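A Fixed Place for Small Things: Tidying a Shared Living Room

Student project report, Home and Everyday Design course
Stireo study group, Nikalberg
2023-07-02

1. Why we chose this subject

In our course we had to choose one small problem in daily life and work on it for a whole term. Our group chose the living room of a shared apartment in the Claslow building. It is a small room, and several people use it for resting, eating, studying and folding clothes. Everyone who lives there told us the same complaint: the room is cleaned often, but small things are lost in it all the time. The most common ones are keys, chargers and coins.

At first we wanted to buy a shelf. Our teacher advised us to wait and to look first at how the room is used. I think this advice was good, although it made our work slower.

2. How we worked

We asked the people in the apartment to write in a notebook each time they searched for something longer than a minute. In eight weeks they wrote 42 notes. Keys were the most frequent word in the notebook. Many of the notes also said where the thing was found in the end, and the answer was very often "on the table, under something" or "between the sofa cushions."

We also looked at the furniture. A folding table is very useful in a small room, and it is easy to move when more floor is needed. But it has no drawer, so everything that is put down stays on the top. When a cloth or a bag comes on it, the small things disappear from view.

The sofa has a different problem. The seat is deep and the cushions have gaps, and a small object at the back is hard to notice from the door.

3. The room
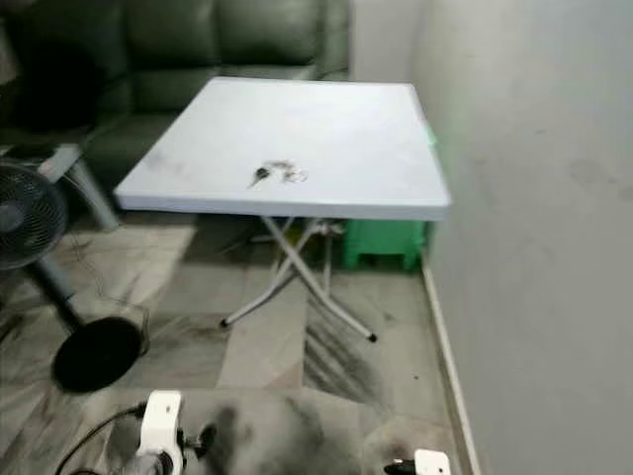

Keys on the folding table, with the green plastic stool against the wall.

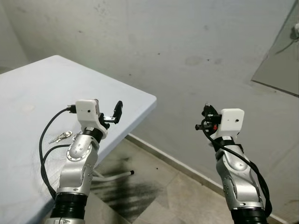
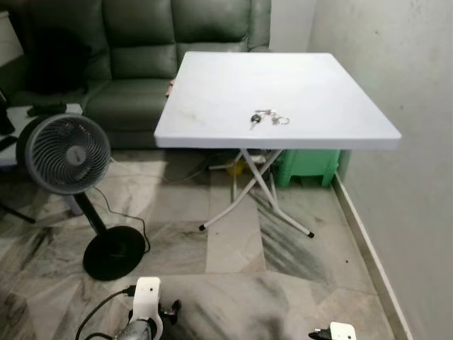
The table again, in front of the dark green sofa, with the pedestal fan at the left.
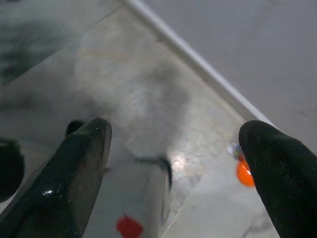

4. What we tried

Our first idea was a rule: nothing stays on the table at night. It worked for four days. Then the people were tired and the rule was forgotten. We don't blame them, our own rooms are the same.

The second idea was a shallow tray near the door, only for keys and coins. We bought it at the Lò market, and it was the only thing we bought for the project. We made these instructions for it:

- Keys go in the tray before the shoes come off.
- Cloths and clothes are not put on top of the tray.
- Before folding the laundry, clear the table completely.
- Check the back of the sofa seat once a week.

The third instruction was the most difficult. People like to start folding immediately when the clothes are ready.

5. Results and weak points

During the last two weeks the notebook had only three notes, and one of them was about a book. We are satisfied with this, but the time was short and it was exam season, so people stayed more at home. We want to repeat the notebook in August.

Another weak point is that we studied only one room. In a bigger apartment a tray near the door may be too far from the table.

Comments

marble_floor: We have the same problem with the sofa. Last month I found two pens and a spoon in it.

T.: Did you try hooks in place of the tray? Keys on a hook cannot be covered by a towel.

stireo group: Thank you for the question. We thought about hooks, but it was not allowed to drill in the wall.

Related reports
Drying Clothes Indoors Without a Balcony
Folding Furniture in Student Apartments
How We Sorted One Kitchen Cupboard
Quiet Hours and Fans in Summer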